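Wastwood Annex, Annual Fire Walk-Through
Inspector: Sun-ja Ryu

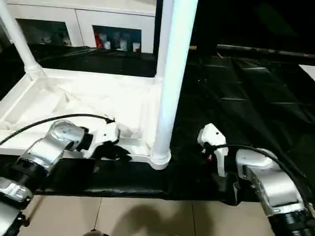

Exit signs: OK. Both lit, one with enthusiasm.

Extinguishers: FAIL. Tag on the hall unit expired in December. Akihiko says it still looks full. So do I after lunch.

Stairwell clear: FAIL. 39 folding chairs, second year running.

Fire door, east: OK, once the doorstop was removed. Doorstop is now in my desk.

Smoke alarms: OK. Tested 2, apologies to the choir.

Recheck the chairs with Marlene before sign-off.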